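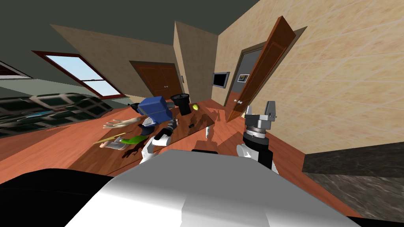 Pliritberg Technical School
Robot Learning, Unit 5: Gathering demonstrations in simulation

In Unit 4 we assumed that the data set was already given. In this unit we look at where it comes from. Please read these notes before the lab on Wednesday and bring your own task sheet. The simulator in the lab is Kavex, with the same two-arm robot you know from the first exercises.

5.1 What we record

One demonstration is called an episode. It starts when the operator presses the record key and it ends when the operator marks the result. During an episode we store, at every time step:

- the camera views
- the joint positions of both arms
- the opening of each gripper
- the command which the operator gave
- the task sentence, for example "put the ball in the black container"

The command and the joint position are two different things. The command says where the arm should go, and the joint position says where it is. Students often store only one of them, and later it is not possible to get the other one back. Store both.

The simulator knows the exact position of every object. We save it in a separate file for checking, but the policy must not read it in training. A real robot does not receive this information.

5.2 Changing the room

If all episodes start from the same arrangement, the policy learns the arrangement and not the task. For this reason we change the objects, their places and the furniture between groups of episodes. The walls and the doors can stay the same for a while, but you should know that they stay the same. A policy may use a door as a landmark, and then it fails in a room where the door is closed.
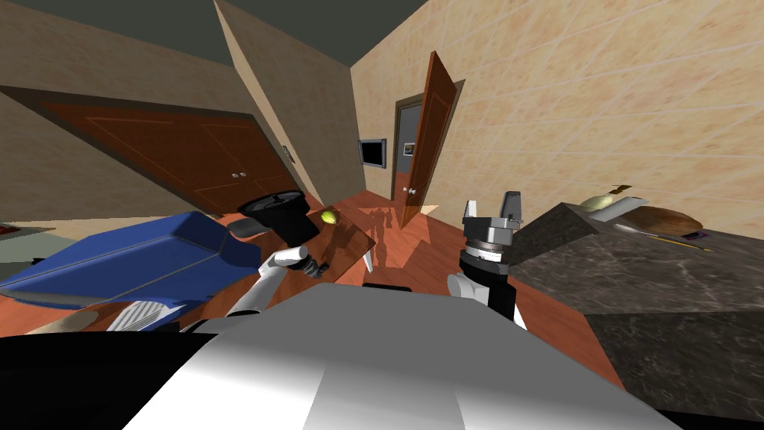 Figure 5.2. Both arms in the room. A ball on the tabletop between them, the stone counter at the lower right.

Look at the tabletop in Figure 5.2. It is translucent, so the color of the floor comes through it. Such a surface is more difficult for the vision part than plain wood, because the edge of the table is weak in the image. Keep these arrangements in your set and write the table type in the episode record.

The horizon is also strongly tilted. Do not rotate the images by hand before training. If the camera has the same mounting in training and in use, the network can learn with the tilt. What is harmful is a mixture, when one part of the set was corrected and the other part was not.

5.3 How many episodes

For the Dinville set, which we use in the homework, 676 episodes were recorded and 12 of them were removed after checking. For your own task, 100 episodes are enough for a first training. Record them in at least 2 sessions, with a new arrangement in each one. People become faster with practice, and the late episodes of a long session look different from the early ones.

5.4 Views close to the gripper

A view from close to the gripper gives detail which the wide view does not have. It also has its own problems. Large objects can hide most of the room, and the gripper itself takes a big part of the image. In the next view the held object is dark blue and padded, and the small white fork on the table is easy to find. The shadow around the fork has edges like stairs. This comes from the rendering, and real shadows do not look so. If the policy learns to find a fork by its shadow, it will have trouble outside of the simulator. Change the light direction and the shadow quality from one group to another. 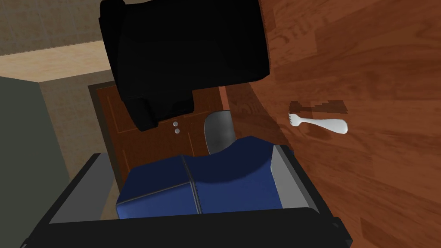
5.5 Marking the result

Use three labels: success, failure, unclear. Decide by the rule on your task sheet, which must be written before the first recording. "The ball is in the container and the gripper is open" is a good rule. "The ball is placed well" is not a rule.

Do not delete failures. Move them to their own folder — they are needed in Unit 7, where we train a success detector. Also keep the episodes in which the operator made a mistake and then corrected it, if the end was good. They show the policy how to come back from a bad position.

5.6 To prepare for the lab

1. Write the task sentence and the success rule.
2. List what you will change between groups, and what stays the same.
3. Record five test episodes and play them back before you continue.
4. Check that the camera views and the joint positions have the same number of time steps.

The task sheet is handed in on paper, in the Fankhauser room, at the start of the lab.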